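Opening (keep it quick!)
Community choirs! I joined one at 40 and couldn't read a note.
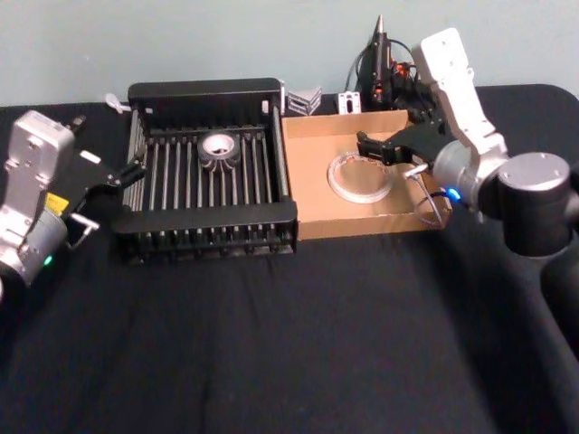

Iara Montecinos told me she'd sung alto for years before she realized she was a tenor, and loved every minute.
Ask for hands: who sings in the car?

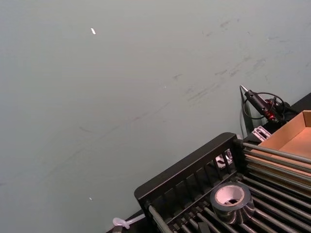
Learning by ear
Play the Cabral recording twice - the room hums along by the second verse. Then split them, low voices left.
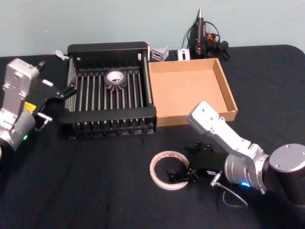

Once both halves hold their line, bring in the round. Let it run, then thank Tadeo Herrera at the piano.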